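How to Run a Robot Arm Demo at an Open Day

Posted Sunday, March 21, 2021
Filed under: Workshops, Robot arms, Getting started

I love open days. You get grandparents, tired parents, kids who have already decided they are going to be engineers, and one person who wants to argue about motor torque for half an hour (I am always happy to argue about motor torque). I've helped run the arm table at the Seredgate makers' open day and at the smaller one in Prernham, and people keep asking how we set it up. So I've written it all down, including the parts I got wrong.

What you need

A small desktop arm with a two-finger gripper
A camera on the wrist and a screen big enough for a crowd
A controller that a child can hold
A clear patch of floor or a low table
A few chunky things to pick up
Masking tape, a marker, spare fuses, an extension cord

Step 1: Pick one task

At Seredgate we tried to show everything. Stacking, sorting, drawing, a game of tic-tac-toe! It was chaos. People walked up in the middle of something, couldn't tell what the arm was supposed to be doing, and drifted off to the 3D printers. At Prernham we did one thing all day: pick up a small block and put it down inside a taped square. Everyone got it in a few seconds, and the line went out the door.

Step 2: Set your limits before the doors open

Slow the arm down. Whatever speed you enjoy at home is too fast for a room full of people leaning in. I run at 10 percent for the first hour and rarely raise it. Set the soft limits so the arm can't reach past the tape, then try to drive it past the tape yourself, in every direction, with your own hand on the stop button.

Put the stop button where two people can reach it. Show it to every visitor before they take the controller, and let them press it once. Kids adore this. Some of them would be happy to do only that.

Step 3: Lay out the floor

Mark a line visitors stay behind and a second line for the arm's reach, with a good wide gap between the two. Tape down every cable. Chairs go behind the first line for anyone who needs to sit, and leave room for a wheelchair or a stroller to get right up to the front.

Step 4: Get the camera view on the big screen

If you do only one extra thing, do this one. Watching an arm from the side is fun, but seeing what the gripper sees is what makes people gasp. They suddenly understand how hard it is to judge distance from up there, and they start calling out directions to whoever is driving. Left! No, your other left!

Check the view from the back of the room. Turn off any screen saver. If the picture lags, drop the resolution until it keeps up with the arm, and don't worry if fast moves look a little smeared.

Step 5: Give short turns

We settled on 3 tries per person. It keeps the line moving, and it's enough for most people to get over the first fumble. My patter goes like this:

Open the gripper all the way before you go down.
Line the block up with the gap between the fingers.
Come down slowly, stop, look at the screen again.
Close, wait a second, lift. 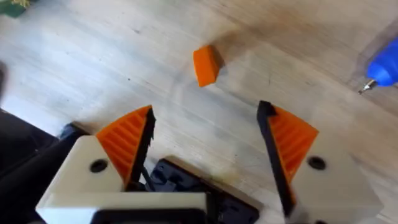 Waiting that one second is the hardest part for beginners, and for me too, if I'm tired. Count it out loud with them. Once somebody gets a clean lift the whole room cheers, so leave them a moment to enjoy it before you reset.

Step 6: Talk about how it's made

Leave time for questions between groups. At Prernham I stopped every 10 turns and let people ask whatever they liked. Lots of them wanted to know about the fingers: why they have ribs, whether they could print a set at home, what happens if one snaps. Bring a loose one to pass around if you can.

Packing up

Park the arm, power down, then unplug, in that order. Count the tools back into the box and write down what broke while you still remember. My list from last time said "longer extension cord" and "more tape," underlined.

We're doing Seredgate again in June, with the arm table by the front entrance this time. Come and have a go!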